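20 Jul 2021

Day three with the trial kit, and I have to write this down tonight or I'll lose half of it. I've hardly sat down since breakfast and my wrists ache from turning hex keys, but what a good day!

First the dull part. The second parcel from Talotar came at half past eight, so the arm now has its proper clamp and I could stop using the two woodworking cramps from the shed. The clamp is a lovely bit of kit. One lever, a rubber pad on the jaw, and it bites on to the bench so hard that I can lean my whole weight on it and nothing shifts. I wish the bag of bolts had been sorted by length. They all come in together and you find out which is which by trying them, and I put a long one where a short one should go and had to back it out again with my teeth gritted. Page 39 of the manual has a drawing of every bolt at full size, which would have saved me the bother if I'd read as far as page 39.

Wrist camera next. It's a tiny thing, smaller than I expected from the listing, and it goes on with two screws just behind the fingers. The cable is the fiddly bit. It has to run up the forearm with enough slack for the wrist to turn all the way round, and my first go was too tight, so that every time the wrist rolled the cable pulled and the view gave a little hop. Setareh told me on the phone to make a loop the size of an egg cup at the elbow and tape it loosely. Did that. No more hop. She has had her kit since November and she's full of this sort of thing, none of it written down anywhere, so I'm writing it down here: egg cup loop, loose tape, and don't do the wrist screws up fully until the cable is in.

Then the software, which I'd been dreading. Rodica had warned me off the first version (she lost a whole weekend to it) but the one that came with this kit went on in the time it took to drink a cup of tea. You plug in, you pick the arm from a list with one thing in it, and you get a window with the camera on one side and the joint sliders on the other. I moved the shoulder slider a hair and the real shoulder moved a hair, and I laughed out loud in an empty room like a child. I know it's only motors doing as they're told. I don't care, it was wonderful.

Teaching by hand is the part I was keenest to try, and it's what I'd point to if anybody asked me why they should look at this kit and leave the cheaper ones alone. You hold down a button on the forearm and the whole thing goes soft, and you can steer it about as if you were leading somebody by the hand across a room. Let go and it holds. It records while you move it, and afterwards it plays the same path back at whatever speed you like. I did a very simple one to begin with: up, across, down, open, close, and back home. It played it back so neatly that I made it do it again for Jummai when she came round at eleven, and then a third time at double speed, which was a bit much for both of us.

Jummai asked the question I should have asked on day one, namely what happens if you put your hand in the way. So we tried it with a rolled-up towel, and then, once the towel had come out of it fine, with my forearm at the slowest speed. It stops. It gives a firm nudge, a soft beep, and it goes slack and waits for you. At the middle speed the nudge was more of a shove, and I wouldn't want it near my face. The manual says to keep clear at anything over the lowest setting and having met the middle one I'd say the same.

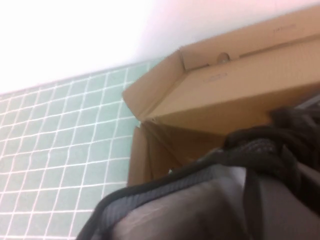
After lunch I had a long go at the wide sweep, where you let the arm swing from one side of its reach to the other and watch the camera the whole way. I found it harder to follow than I'd thought. When the wrist tips over, everything in the window tips with it, and my brain takes a second to work out which way is up. Anything close to the fingers gets enormous, and anything pale at the back goes to plain white. There's a brightness setting that I haven't got the hang of yet. Moved quickly, the view smears a little, so for anything that needs a good look I've been slowing the sweep right down and putting a short pause at each end. That helped more than any of the settings did.

Hongjun rang in the middle of this, as he always does when both my hands are full. He's been comparing my kit with the Kekden one they have at his work and wanted the numbers for his table. I gave him what I had. The reach I measured myself with a tape, from the base to the fingertips with the arm straight out, and it came to 682 millimetres. He said theirs was shorter and cost more, and went rather quiet. He wants to come and see it! I said any evening, as long as he brings his own screwdrivers, as he went off with my good one the last time.

A fair diary ought to have the grumbles in it too, so:

The fan in the base is loud. It's fine by day, but I had it on after supper and could hear it from the kitchen with the door shut. Roxana says hers is the same and that she's stopped noticing, which I can believe of Roxana, who lives over a bus garage.

The power lead is too short. I've got it on an extension now, and the extension runs along the floor where I'm bound to trip on it.

The fingers are a bit slippery. They come with smooth tips, and you have to buy the rubber ones separately. I think that's mean. I cut two strips off an old bicycle inner tube and glued them on, and the grip on my test block went from hopeless to very good indeed. I'll see how the glue lasts.

And the naming of things! Saved moves are called "threads" in one menu and "routines" in another, and I spent ages looking for a thread that had been sitting among the routines the whole time. I've written to the help people about it. They answered inside the hour, very friendly, and said it would be put right in the next update. I've had slower answers about a kettle.

Back to the good things. I did the gripper test from the booklet before tea. You teach it to pick up the test block, put it down on a marked cross, and go home, and then you set it to repeat and keep a tally of the hits and misses. I let it run for 117 goes while I sat beside it with the crossword. It missed the cross on three of them, all close together, and I'm fairly sure that was me knocking the bench with my knee when I got up for a biscuit. The rest were so close to the middle that I stopped bending down to look. I know the booklet only asks for twenty. I got carried away.

I'm still not sure what I'll use it for in the long run, if I keep it. Setareh has hers watering seedlings and turning trays, and Rodica's holds the work still while she solders, a second pair of hands she doesn't have to feed. I've half an idea about getting it to pack. Sima sends me the same little orders week in, week out, and so much of my time goes on picking a thing up here and setting it down there. It would have to cope with soft things, though, things that flop or fold when you touch them, and everything I've tried it on so far has been hard and square and very obliging. That's the real test and I haven't done it. I've put it at the top of tomorrow's list, underlined.

The money. I've been putting off thinking about it. The trial is free for 29 days and then it either goes back or gets paid for, and it's a fair lump to spend on something I can't yet name a use for. There's a hire scheme through the Samorham shop that might suit me better, month by month with the wrist camera thrown in, and Jummai thinks I should take that and stop agonising. She's probably right. I want to see what they charge if the fingers get broken first.

One more thing before I forget. I found out by accident that if you hold the forearm button and give the wrist two quick taps, it marks that spot as a stopping point without you needing to touch the computer at all. It isn't in the booklet, or I haven't come across it yet. It saved me getting up and down all afternoon, and my knees are grateful. I rang Setareh straight away to tell her and she hadn't known! I've finally got one on her.

Tomorrow: a longer lead from the hardware shop, a go with the soft things, read the chapter on brightness properly from start to finish, and find the lid for the bolt tin. Ask Hongjun about the screwdriver. The arm is parked and switched off and the fan has stopped, and I'm going up to bed.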